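Chapter 7
Sorting Small Things: Two Arms on One Table

What you need before starting: the frame from Chapter 4, both arms mounted and homed, the gripper fingers from Chapter 6. A bag or two of wrapped candy bars. Bins.

By the end of the chapter the pair should pick a bar off the table, carry it to the right bin, let go, and come back without hitting each other. That last part takes most of the pages. Picking is easy on a good day. Staying out of the other arm's way is not easy on any day.

7.1 Why candy

Cheap. Sold everywhere. Light enough that a dropped one does no harm, stiff enough to grip, and the wrappers are shiny, so the vision side gets a proper workout early on. Reto Lanz built the first version of this cell with wooden blocks and had it running in an evening, then changed to wrapped bars and lost the rest of the week. Blocks don't crinkle. Blocks don't throw a highlight back at the camera each time the arm moves. If your sorter only ever sees blocks you will beleive it is finished when it isn't.

Mix the colors. Leave some bars touching and some on their own. Don't line them up.
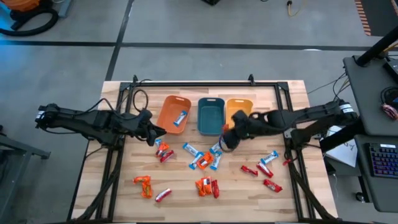 Bin placement next. Far side of the table, in a row, all inside the reach of both arms if you can manage it. If you can't, give the middle bin to both and the outer ones to the nearer arm. Write down which is which, on paper, and tape it to the stand. The software doesn't care what you call them but you will, at the end of a long evening, and so will whoever shares the bench with you.

Fix the bins down. Double sided tape is fine. A bin that gets nudged 10 mm is a bin your saved poses no longer match, and the error creeps, so you spend an hour blaming the elbow joint.

7.2 The shared zone

Each arm gets its own side plus a strip down the center where either one may work. Only one at a time in the strip. The controller in this book is the Feler board, used the same way as in Chapter 5, and it handles this with a plain lock: arm asks, arm gets it or waits. Timeout is 2 seconds. Longer feels safer but the waiting arm sits there holding a bar over nothing, and grip on a wrapper gets worse while it waits.

Gebhard Reisinger wanted a planner that works out both paths together. We tried it in the Atwood workshop. Smoother, yes. Also 204 lines of settings and a fault we never traced, so it went to the appendix – read it if you like, skip it if you don't.

Start slow. A quarter of full speed, hand on the stop button, other people warned. Shared workshops are full of folk who lean in to look.

7.3 Looking from the wrist

The overhead camera tells you where to go. The wrist camera tells you what you've got once you are there, and it sees badly while the arm is moving. Expect smear. Don't run the detector on every frame, run it when the joints report still, and throw out the rest. 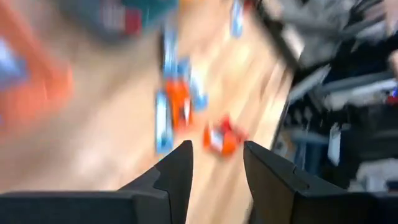

Exposure is the first setting to fix. Set it by hand, short as the lights allow, and add a lamp before you add gain. Then the crop. The fingers sit in the same place in every picture, so mask them once and forget them. They also stay sharp while the table behind them goes soft, and a focus check that includes them will tell you everything is fine. An orange-red packet with blue and white ones up against it still reads as a separate color through that much blur, but its edges don't, and the edges are what the grasp needs. So use the moving frames for color if you must and wait for a still one before closing.

Keep a log of the misses. Save the frame, the joint angles, which arm. Our detector gave a score of 99 to a reflection once, and without the saved frame we'd have gone hunting in the wrong file agian.

7.4 Before you power up

Cables clear of the elbows, both sides.
Bins taped.
Stop button in reach, tested today, not last week.
Fingers tight – check the screws, they work loose.
Lock timeout set.

Exercise 7.1 uses one arm only. Park the other one, power on, and leave it parked until 7.3 is done.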